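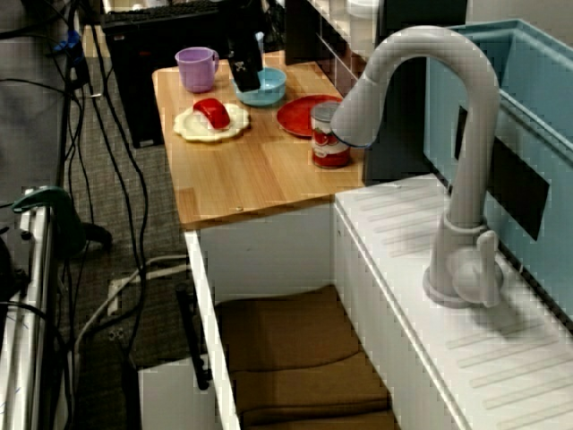 Sýkora, Laboratorio de Manipulación Doméstica, Stovport
Manuscrito recibido el 8 de agosto de 2026

4. La jornada de puertas abiertas como sesión experimental

4.1. Desarrollo de la visita

Las secciones anteriores se apoyan en ensayos realizados a puerta cerrada, con el mismo operador y un orden de objetos fijado de antemano. La jornada de puertas abiertas de Stovport nos dio algo que llevábamos tiempo buscando: personas sin relación alguna con el proyecto que pedían tareas en voz alta, con sus propias palabras, y que esperaban ver al brazo intentarlas. Pasaron por el laboratorio 75 visitantes, repartidos en 13 grupos, y cada grupo dispuso de un turno completo ante la cocina de juguete (figura 2).

Figura 2. Puesto de demostración. La pinza se encuentra sobre el cuenco azul claro; en la encimera hay también una taza morada, un plato blanco de borde ondulado con un objeto rojo alargado, un plato rojo y una lata de sopa.

El turno empezaba con una explicación muy corta. Después se invitaba al grupo a formular una petición, que un miembro del equipo transcribía literalmente antes de enviarla al planificador Podley. No corregimos ni resumimos ninguna frase – ni siquiera las que cambiaban de objeto a la mitad – y esa decisión nos parece, vista con distancia, la más acertada de toda la jornada. Las peticiones de los visitantes eran mucho más ricas que las nuestras. Donde nuestro protocolo decía «coloca el cuenco en el plato rojo», un grupo pidió «recoge un poco todo esto, pero deja lo de comer donde está».

4.2. Peticiones ambiguas

El objeto rojo del plato blanco resultó ser una fuente extraordinaria de datos. Según el grupo, se le llamó pimiento, salchicha, chile o simplemente «lo rojo», y en este último caso la expresión competía con el plato rojo y con la etiqueta de la lata. Podley resuelve estas referencias comparando cada candidato con el verbo de la petición, de modo que «sírvelo» y «apártalo» pueden llevar a objetos distintos aunque el nombre sea el mismo. En el laboratorio habíamos probado este mecanismo con sinónimos elegidos por nosotros. Verlo trabajar con los de una familia entera hablando a la vez fue otra cosa, ¡y muy emocionante!

También aparecieron peticiones que la encimera no permite resolver por alcance. Varias personas pidieron llevar la lata al otro lado del grifo. El cuello alto del grifo limita las trayectorias laterales y el planificador debe elegir entre elevar la pinza o rodear la base; en la versión utilizada ese día se elegía siempre la elevación. Los visitantes propusieron rutas alternativas señalando con el dedo, y dos de ellas se han incorporado ya al conjunto de pruebas.

4.3. Registro y uso posterior de los datos

La sesión generó 2636 segmentos de movimiento, almacenados en el formato Trovberg junto con la transcripción de la petición correspondiente. No se grabó la voz de los visitantes. Los segmentos se etiquetaron después por duplicado y las discrepancias se resolvieron por consenso; casi todas afectaban al instante en que termina una aproximación y comienza el agarre, un límite que ya nos había dado trabajo en la sección 3.

Conviene señalar dos limitaciones. Los grupos entraban con pocos minutos de diferencia y es posible que algunas peticiones imiten lo oído desde el pasillo. Además, los objetos se recolocaban a mano entre turnos, sin plantilla, por lo que las posiciones iniciales varían más que en los ensayos controlados. Para estudiar el lenguaje esta variación es bienvenida, pero impide comparar directamente los tiempos de ejecución con los de la tabla 1.

La próxima visita está prevista para septiembre. Mantendremos la transcripción literal y añadiremos una segunda ronda en la que el mismo grupo pueda reformular su petición después de ver la respuesta del brazo.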